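Desk at the end of the day

By Samah Zaki
August

Quick one tonight, I have a call in the morning and I should be in bed. But I said I'd write about the desk and I keep not doing it, so. The desk.

Kulap Bunnag wrote in after my last post (the drawer one) asking how I keep a work surface clear. I don't, Kulap! I wipe it, I put things back, and by evening it has filled up again. What I have is a sort of truce. Notebook on the left, open, pen on it. Laptop at the back. Separate keyboard in front of that. Water bottle within reach so I drink something other than coffee. Everything else drifts.

The puzzle cube drifts the most. I fiddle with it on calls and then park it on whatever's closest, usually a glass.
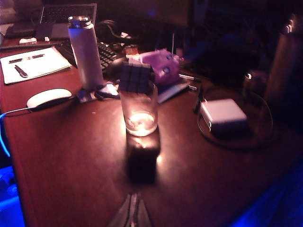
Tostberg, August

Lamp on, blue light along the desk edge, the rest dark. Best time of day in this room. The desk is reddish and shiny and it looks terrible in daylight, every fingerprint, but at night it goes a nice deep brown and I forgive it.

I bought it secondhand when we moved up from Mernel. Paid 37 for it and then carried it up the stairs with my brother in law, who still brings it up. The top was the selling point. It's proper varnish, you can wipe it with a damp cloth and then a dry one and thats it. I tried a Zarnex polish on it once. Streaks for a week. Never again.

So, the evening tidy, for Kulap. Takes me 10 minutes if I don't start reading things.

Glasses and tissues first. Always. A glass with an inch of water left in it next to a laptop is asking for trouble and I have already killed one keyboard that way (2 years ago, orange juice, don't ask).

Then paper. Notebook stays open at tomorrow's page, loose bits go under it or in the bin. I used to have a tray for loose bits. The tray just got full. Gave the tray away.

Then cables, and this is where I usually give up. 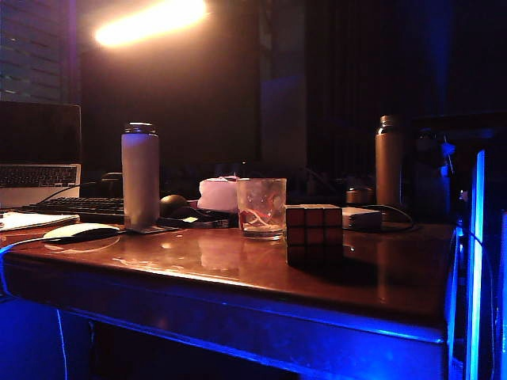

I've tried clips. I've tried the sticky velcro things, which took a bit of the varnish off underneath, so watch out for that. I bought a cable box from Hegazy and it was too short for the power strip by a thumb's width. Currently I just push the whole tangle toward the back and pretend. If anyone has a fix that doesn't involve glue or drilling, comments are open, please.

Mice go by the keyboard. Yes I keep a white one and a black one. The white one is nicer to hold, the black one never lets me down, and I can't choose so they both live there.

Last thing is the bottle. Rinse, refill, back on the desk with the cap on. Then blinds, curtain, lamp off by 9 if I'm being good. It is well past that now.

Next time the shelf over the door, which I have been avoding since spring. Might need a ladder. Might need Kulap to come over and hold it.

Recent posts
The drawer, finally
What I kept from the Mernel kitchen
Pens I have finished to the end
Too many mugs, part two
Curtains vs blinds (we got both)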